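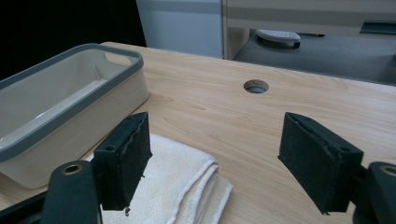
Jundora Open returns to Derkgate this October with a bigger bracket and a full artists' hall

DERKGATE, Jul 21, 2022 – The Jundora Open is coming back to the Derkgate Exhibition Hall this October, and we could not be happier to share the first details! Over 2 days, 80 teams will play through the open bracket of Jundora, the five-player strategy game from Hamdan Games, with the grand final on the main stage on the second evening.

Last year's Open was held entirely online, and while the matches were great (anyone who stayed up for the lower bracket final will remember it), we missed the crowd. We missed the noise when a team steals the tower in the last minute, the handmade signs, and the long line of people waiting to get a mouse pad signed. All of that is back this fall, along with plenty that we have never tried before.

The biggest addition is the artists' hall. Inberg Events, which runs the Open together with Hamdan Games, is setting aside the whole east wing for 40 tables of prints, pins, plush toys, comics and handmade props. Artists keep everything they earn, and tables are free for anyone whose application is accepted. Applications are open now on the event page and close at the end of August. First-time sellers are very welcome, and you do not need to have drawn Jundora characters before to apply.

Cosplayers get more room too. There will be a changing area with mirrors and lockers next to the main entrance, plus a repair corner stocked with glue, thread, tape and safety pins for those moments when a shoulder plate decides it has had enough. The costume walk takes place on the first afternoon, right before the quarterfinals, and every character from the game is allowed, including the retired ones. Prop rules will be posted with the final schedule, so please read them before you pack!

Teams can sign up for the open bracket until the day before the draw. Each team needs five players and may bring one substitute. Matches in the early rounds are best of one, the quarterfinals and semifinals are best of three, and the final is best of five. Players bring their own mouse, keyboard and headset, and everything else is waiting at the desk.

If you just want to come and play for fun, the free play area has nearly 400 seats and stays open until the doors close each night. A beginners' corner will run all weekend, with coaches on hand for people who have never touched the game.

Tickets go on sale through the event page next month, as single-day or full-weekend passes. Children under 12 get in free with an adult. The full schedule, with stage times and the list of accepted artists, will follow in September.

Press passes can be requested through the Inberg Events press desk.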